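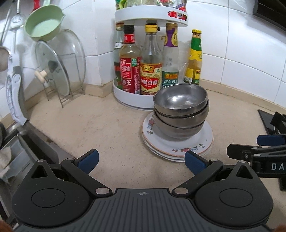
Two handheld grippers at a kitchen counter, with nested steel bowls resting on a stack of plates.

Stacked dishes remain a difficult subject for robot learning. A rim only slightly wider than the one above it offers little to hold, and polished steel reflects whatever is near it. Researchers at the Darnau laboratory in Povisville have chosen to study such objects in ordinary kitchens, with their sauce bottles and pot lids left in place.

The method, named Breltico, relies on people holding a gripper in each hand as they carry out household tasks. The recordings are then used to train a control policy for a two-armed robot. The present collection holds 1,135 demonstrations from 56 homes.

"A laboratory table teaches a policy about laboratory tables," said Ratih Halim, who leads the study. Her group set aside 197 demonstrations for testing and found that errors were most frequent at the moment of separation — when one bowl must leave another without moving it.

A second round of collection is planned for August.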